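How Do You Teach a Robot to Pick Up a Banana?

You can pick up a banana without thinking. A robot can't. It has to be taught how far to reach, when to close its fingers and how hard to squeeze.

One way to teach it is to show it. A company called Kudano sells a kit for this job, named Ganel. Schools, clubs and labs can rent it or buy it.

The kit has two main parts. The first is a pair of gloves with small sensors on them. When a person wears the gloves and moves things, a computer saves how the hands moved. The second is a gripper you hold in your hand, with a camera on it. It saves what the job looks like from close up.

There are also white cubes with black square patterns. A camera can find these patterns easily, so the computer can work out where each cube is and which way it is turned.

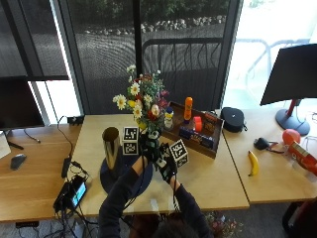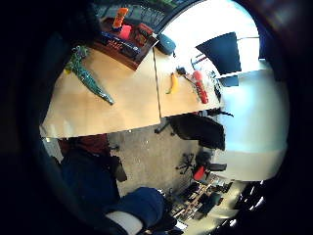 One try at a job is called a demonstration. Moving a cup from one side of a desk to the other might take 9 seconds. Then you put the cup somewhere new and do it again. Kudano says a simple job needs 200 demonstrations before a robot can begin to copy it.

Why so many? If the robot only ever saw the cup in one spot, it might reach for that spot even after the cup was gone. It needs to see lots of spots and lots of ways to grab.

Brunello Rizzi tried the kit with his science club in April. The club got through 80 demonstrations before everyone wanted a snack.

"The gloves are easy to learn," he says. "The cables get in the way, and small hands need the small size. Ask for it when you order."

The kit does not come with a robot. You save your demonstrations and send them to Kudano, or use them with a robot arm you already have. Younger children will need a grown-up to help set up the computer.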